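Praltadness method review, minutes
2026-02-01
In attendance: Yoshida, Serra, Daher, Marchetti. Apologies: Leone.

1. Last minutes. Accepted. Serra asked that "promising" be struck from item 4. Struck.

2. Relabeling result. Daher reported that relabeling failed grasps after the fact raised success on cable pickup in 12 of 21 layouts. Marchetti asked what happened in the other nine. Three got worse, the rest did not move. Yoshida said this was a thin basis for the word "raised" and wanted the same layouts run again with a new seed before anyone writes a abstract. Daher thinks the gain is real. Serra does not, yet.

3. Baseline. The Ikitz baseline was trained for fewer steps than ours. Marchetti will not sign off on the comparison until they match. Daher said it would cost around 60 hours on Erdős. Agreed to spend them.

4. Wrist view.

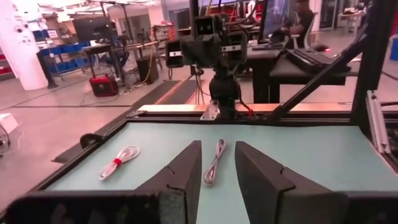
Serra's complaint is that the policy may be learning the layout of the table and nothing about cables. He pointed to the coil on the left, held at its middle by a small red tie, and asked whether the network simply looks for red. Daher had no answer. Test to be repeated with the tie swapped for a white one, and with the folded cable between the fingers moved elsewhere.

5. Draft for July. Not discussed. Yoshida wants items 2 and 3 closed first.

Actions: Daher, reruns and tie test. Marchetti, baseline. Leone to be told.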